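How many demonstrations before a plate-racking policy stops improving?

Posted by Galanis, 19 May 2018

I am reading about imitation learning for kitchen tasks, and one result confuses me. A group trained on 700 demonstrations, then on 3000, and the success rate almost did not change. Is this normal? I would expect four times more data to help. My own task is putting plates into a dish rack with one arm.

Emia

More data is always better. Check your learning rate.

Kamol Kongkaew

I must disagree a little with the reply before mine. We saw the same flat curve in our lab. Our set had 3904 demonstrations, but nearly all of them began from the same few layouts, so the policy learned those layouts very well and nothing else. When we moved the rack by the width of a hand, it failed.

What helped us was to change the table between recordings. We turn the rack, we exchange the plates, and we leave other objects standing where they can disturb the policy — food, mugs, a basket.

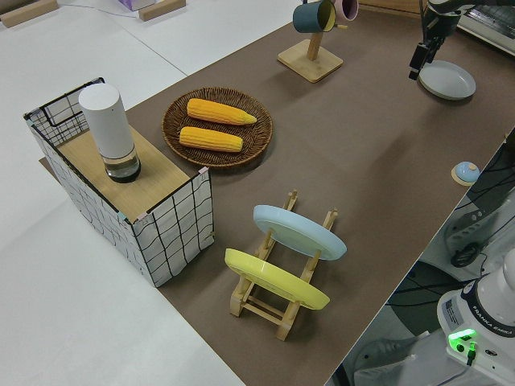

After this change we kept a separate test of 30 layouts which the policy never saw in training. Please do this before you collect more. If you test only on the old layouts, you can not see the difference between the small set and the large one.

Plenstead

Agree with Kamol. Also look at how the paper counts success. Some count a plate that only touches the rack.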